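Reseña: Gisteck, un gestor de solicitudes de datos para despachos pequeños

22 de diciembre de 2025

Llevo tiempo prometiendo en este blog una reseña de Gisteck, y como varios lectores me habéis escrito preguntando por él (¡gracias por la paciencia!), aprovecho que el despacho anda tranquilo para contaros cómo me ha ido. Aviso de que me voy a extender, porque el tema de los derechos de acceso y supresión me gusta más de lo que sería razonable en una cena con amigos.

Para situaros: asesoro en protección de datos a empresas medianas, casi todas con una sola persona encargada de contestar a los clientes que piden copia de sus datos. Hasta este año lo llevábamos con una hoja de cálculo y una carpeta compartida, y cuando llegaban tres solicitudes la misma mañana aquello era un sufrimiento. El Reglamento General de Protección de Datos da un mes para responder, con posibilidad de prórroga en casos complejos, y un mes pasa volando cuando hay que buscar correos en media docena de buzones.

Gisteck se instala en un rato. El alta me pareció amable, con preguntas en un castellano decente - cosa que no puedo decir de Terner, el programa que usaba antes, cuyo menú llamaba «sujeto dato» al interesado. Das de alta a la empresa, eliges quién recibe las solicitudes y el programa te genera un formulario web bastante limpio. Cada petición entra con su fecha, su plazo calculado y un semáforo que pasa a ámbar cuando quedan 15 días. Lo del semáforo parece una tontería, pero en dos clientes ha bastado para que la gente deje de preguntarme por teléfono cómo van los plazos.

Lo que más me ha gustado es la verificación de identidad. Permite pedir solo lo necesario y te advierte, con un cartelito muy educado, si intentas exigir una copia completa del documento a alguien que ya se ha identificado en su área de cliente. También guarda un registro de cada paso, con hora y usuario, que se exporta en PDF. Lo probé con el archivo histórico de un cliente, 886 expedientes de golpe, y la importación terminó sin errores, aunque tuve que arreglar a mano unas cuantas fechas que venían en formato americano.

La herramienta para tachar datos de terceros me ha dejado más fría. Reconoce bien los nombres y los teléfonos, se lía con las direcciones y no entiende las firmas al pie de los correos. En un expediente de 400 páginas me ahorró una tarde, eso es verdad, pero la revisión completa la hice igualmente y os ruego que hagáis lo mismo. Una copia mal tachada que sale del despacho es una brecha de seguridad, con su análisis, su anotación en el registro y quizá su notificación a la autoridad.

Otra pega: las plantillas de respuesta. Las de acceso y rectificación están bien redactadas, pero la de oposición se queda corta y no deja sitio para explicar los motivos legítimos que invoca el responsable. Yo la he rehecho entera y la comparto con mis clientes.
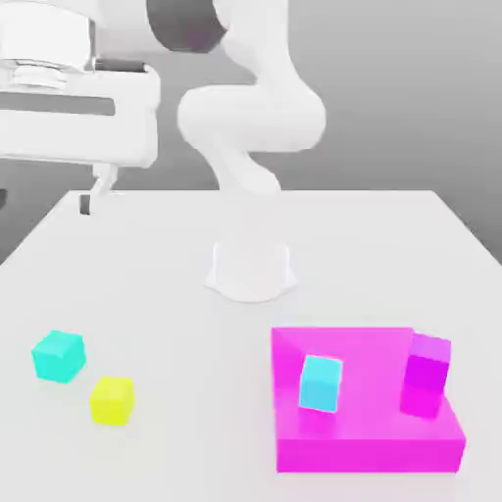
En cuanto al alojamiento, los datos se quedan en la Unión Europea y el contrato de encargado viene incluido, con la lista de subencargados en un anexo. Uno de ellos es Drergate, que presta el servicio de copias de seguridad. Pedí las condiciones por escrito y me las mandaron enseguida - detalle que agradezco mucho, después de haber perseguido a otros proveedores durante semanas. Eso sí, los cambios de subencargado se avisan solo dentro del panel, sin correo, así que conviene entrar de vez en cuando a mirar.

El precio depende del volumen. El plan básico llega hasta 100 solicitudes al año y a la mayoría de mis clientes les sobra. También miré Lu, más barato y muy bonito de pantalla, pero no calcula las prórrogas y para mí eso pesa demasiado.

¿Lo recomiendo? Sí, con cariño y con las reservas que os he contado, sobre todo si venís de la hoja de cálculo. Le pongo un notable. En enero anuncian una versión nueva con mejoras en el tachado, y en cuanto la tenga instalada repito la prueba con el mismo expediente y actualizo esta entrada. Si alguien lo usa ya con solicitudes de portabilidad, que me cuente en los comentarios, porque esa parte apenas la he podido tocar.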